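Robot Cells, Unit 5: Looking After a Two-Finger Gripper
Notes by Asnakech Degefa, Hidton workshop course

Last time we got the arm to stand still, which took most of July. Now for the part that touches things. Fingers are where a cell ages first, and they get the least attention, much like brake pads and teeth.

Before you touch anything, pause the program and put the arm in hold. Farhad Shojaei will ask whether you did. Saying "I think so" sends you back to Unit 2.

Start with a thin sheet. A block forgives crooked fingers; a sheet leans and tells on you.
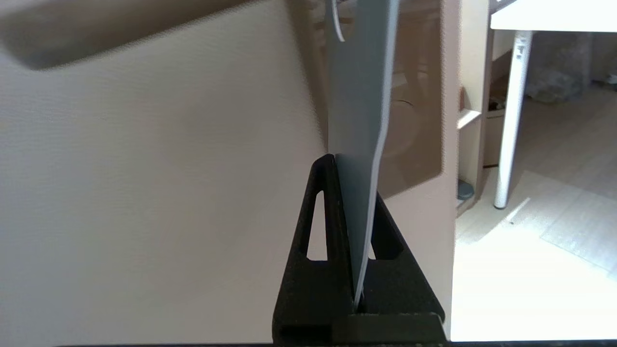 Fig. 1. Thin sheet held upright between the fingers, wrist camera view.

Look for lean and for bowing. A little of either may belong to the sheet, so turn it around and grip again before you blame the hardware. If the lean stays on the same side, check the finger screws at the base, then the zero position. In that order, please – Pejman Jafarzadeh once rezeroed a loose finger all afternoon.

Next, open the fingers and inspect the inner faces from the wrist camera, then with your own eyes.

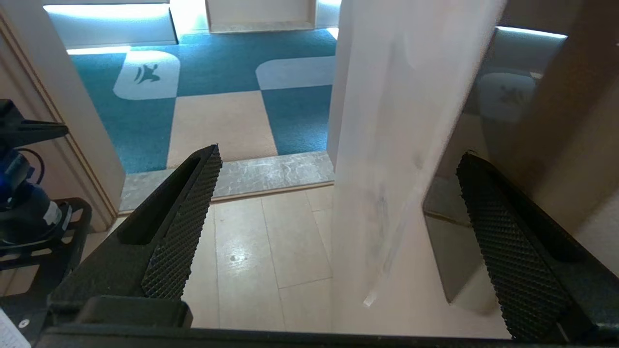 Grip pads should be clean down in the grooves of the pattern. Use a dry brush first, then a lint-free cloth. No oil, however much the squeak bothers you. The Enik log sheet has a line for pad wear, and "fine" is not a measurement.

Run 300 open-close cycles with nothing in the grip, then repeat the sheet test. Write down both results, including the embarrassing one.

For next time: read the cable section in the Warnton binder and bring a hex key that still has corners.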